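Woselora Bimanual Cell – Workshop Notebook
July 15, 2022
Entry by: Heather Baird
Subject: Uncommanded gripper release and loss of position on the right arm during cube assembly

1. Summary

During the morning assembly runs the right arm released its cube without a command and then dropped out of position control. The left arm continued its motion for 2 seconds before the supervisor process stopped both arms. There was no contact between the arms and no person was inside the cell. The event is recorded as a Category B fault under the workshop rules, and the cell is restricted to reduced speed until the actions in section 5 are closed.

2. Conditions

The cell was running the standard Fukis sequence, in which the two arms bring interlocking cubes together over the middle of the floor and press them into a joined piece. The speed limit was set to 40 percent of maximum. The controller software was the Vodov build that has been in use since February. No changes had been made to the arm firmware, the gripper fingers or the mounting plates since the last inspection.

The operator was at the console outside the cell. The emergency stop had been tested at the start of the shift and the test was entered in the cell log.

3. Course of events

The fault occurred in the approach phase, with the right gripper closed on a cube and moving toward the left. The log shows the gripper current falling to zero within a single control cycle. The wrist motor stopped reporting in the next cycle, and the elbow motor after it. The base motor continued to report normally throughout.

The controller treated the missing replies as delayed packets and held the last known values. This is the reason the left arm was allowed to go on. The timeout for a missing reply is set to 300 milliseconds, but the counter was restarted each time the base motor answered. The stop came only when the following error on the elbow exceeded its limit.

Power was removed and the right arm was supported by hand while it was lowered. After a restart all motors answered, and the arm was returned to the work position for checking at low speed.

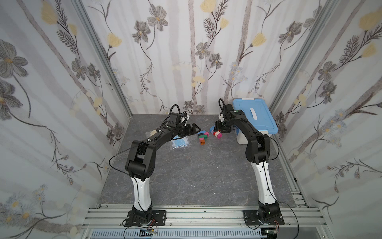 Cell layout with both arms over the cube area. Base wiring and connectors are at the front rails.

4. Findings

4.1 Wiring. The motors on each arm are connected in series from the base outward. A break between two of them removes every motor beyond that point, and an intermittent contact can do so for a few cycles only. The order in which the motors dropped out does not fit a single clean break, which would have silenced the elbow first or at the same time. A supply voltage dip on the outer part of the chain fits better. The right arm cable was flexed by hand for 30 minutes with the motors powered and holding. The elbow voltage dipped twice, both times when the cable was pulled toward the rear of the cell.

4.2 Cable routing. The storage box with the blue lid is kept in the right rear corner, and the arm cables can run along its front edge in some poses. It is not established that the cable caught on the box during the fault. The possibility cannot be excluded from the log, and the box should not be within reach of the cables in any case.

4.3 Loose items. Clear plastic packaging was noted on the cell floor near the left arm. It played no part in this event. Housekeeping rules require the floor to be clear of everything except the work pieces before motion is enabled, and the start checklist will be amended to say so plainly.

4.4 Software. The shared timeout counter is a design error on our side. It has presumably been present since the build was installed, and earlier short dropouts may have passed without notice. Previous logs have not yet been searched.

5. Actions

Replace the right arm cable from the base to the elbow with the Schwerdtfeger part held in stores. Keep the old cable, labeled, for sectioning.
Give each motor its own timeout counter. Any single timeout is to stop both arms.
Move the storage box out of the cell.
Search the logs from February onward for missing replies on either arm.
Repeat the flex test on the left arm – same method, same duration.

6. Status

Cable replacement is pending. The counter change has been written but not reviewed. Until both are complete, the cell may be run at reduced speed with one arm powered at a time, and an operator must remain at the emergency stop.

H. Baird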